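Sorting the small parts drawer, one plate at a time

By Mirjam Sutter, 2022-09-19

My drawer of small things was full since June, and I was afraid to open it. With this method I finished it in three evenings. You need a free table, one shallow plate and a few food containers with lids.

First, clear the table completely. Small dark pieces disappear quickly between papers and cups. Then put the plate in front of you, and the containers to the side.

Take one piece from the drawer and lay it on the plate. Choose a plate in a light color — on a brown table like mine, black parts are difficult to see.
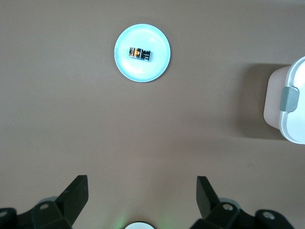
One small piece on the pale cyan plate, container at the right.

Now decide: keep, give away, or ask somebody. Do not take the next piece before you have decided. The pieces to keep go into a container, and you close the lid each time.

Write on a paper strip what is inside and tape it on the lid. Pieces I could not recognize went in a separate box for my neighbor Griet, who repairs radios.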